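September, 6:15 in the morning

Up before the alarm again. Knee stiff but ok. Coffee, toast, no eggs left, put eggs on the list and then left the list on the counter, of course.

Ran the river loop yesterday, the long way, past the old Fostel warehouse and back over the footbridge. Legs like wet sand until the second mile and then fine. I don't know why it's always the second mile. Didn't look at the watch once, kind of proud of that. A heron standing on the weir, very still, didn't care about me at all.

The race thing. Keep going back and forth. The Mavromatis Half, entry closes at the end of the month. It's 80 dollars now and I bet it goes up if I dither. Last year I said I would and then had the cold. The year before I said I would and just didn't. So.

Pros: flat, close enough to drive the same morning, soup at the finish. Cons: me.

Shoes. The blue ones are done, the heel is gone on the left. Tried the Plukeros at the store and they pinch across the top. The guy said they give. They all say that. Might go back for the wide ones if they come in. 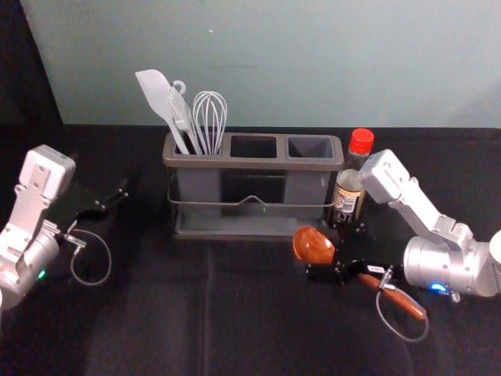
Later, 9 at night

Long day. Work was meetings and then a meeting about the meetings. Ate lunch at 2, which was too late, and then wanted everything in the vending machine. Had the pretzels. Had the other pretzels.

Went out after work anyway!! Only 15 minutes because it was getting dark and I forgot the light, but out. Cool air, somebody burning leaves, that smell. Felt more like running than anything all summer. Came home and stretched on the rug with the radio on and nearly fell asleep there.

Bank says 1245 in the checking, rent not out yet, so shoes have to wait or the race has to wait. Or I stop buying lunch. Could bring rice. I always say rice.

Called Mom. She's pulled up the tomatoes, says they were mealy this year and she's not doing that kind again. She wants me there for the long weekend. Told her maybe. Then felt bad about maybe and texted her yes. She sent back a thumbs up and then a picture of the dog asleep on the clean laundry.

Need to do tomorrow: eggs, library book (overdue), call the dentist, wash the running stuff becuase it's starting to walk around by itself. Pay Skuletti for the window, he's been nice about it but it's been two weeks.

Think I'll sign up. Going to look at the form again in the morning before work, and if the price is the same I'll do it.

Knee feels alright tonight. Ice on it anyway, frozen peas, tea towel. Bed.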